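4.2 Wrong-object picks and early release

The success rate reported with the Sukgate controller is hard to reconcile with what we logged. We ran 493 pick-and-place trials on the Dorel bench, using the release weights and the supplied settings, and 152 of them ended in a fault that a person would have spotted at once. The controller marked most of those as complete. We do not think this is bad luck, and we doubt that more training data of the same sort would cure it.

The commonest fault was a wrong-object pick when two items lay side by side with their long axes in line. Asked for one, the controller would steer for a point between the two, close, and then report whichever it had touched. Figure 3 gives the wrist view for a layout of this type (a) and for a carry over a plate (b).

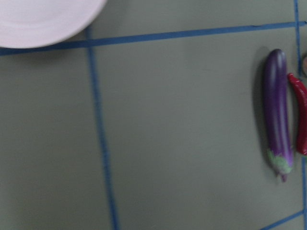 The authors of the controller put such errors down to poor lighting. We moved the lamp and repeated the layout 19 times, and the faults stayed much as they were. Spacing mattered far more. Once the items were set a hand's width apart the wrong-object picks nearly stopped, which suggests that the trouble lies in how the grasp point is chosen. The Pillai planner, run on the same layouts in September, made fewer errors of this kind, though it was slower and gave up more often.

The second fault is the one we would call a safety matter. In four trials the fingers opened while the arm was still moving, and the item was thrown clear of the taped area. A toy vegetable does little harm. The same code is offered for use with glass and hand tools – and the release check in it is a single threshold on finger current, with no test of height or speed. With a round item over a plate, the wrist camera may see only the upper part of what is held and the very tips of the fingers, so the image is a weak second check on the grip.

Figure 3. Wrist camera views: (a) an eggplant and a red chili pepper lying close together; (b) a red apple held over a green plate.
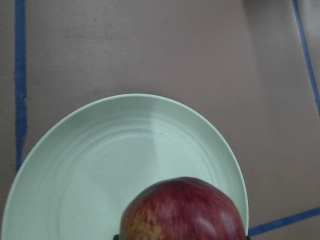
4.3 What the Kostine logs leave out

The Kostine logging tool records the command sent to the gripper and the time it was sent. It does not record whether the fingers moved. Any rate worked out from those logs alone should be read with that in mind, ours included.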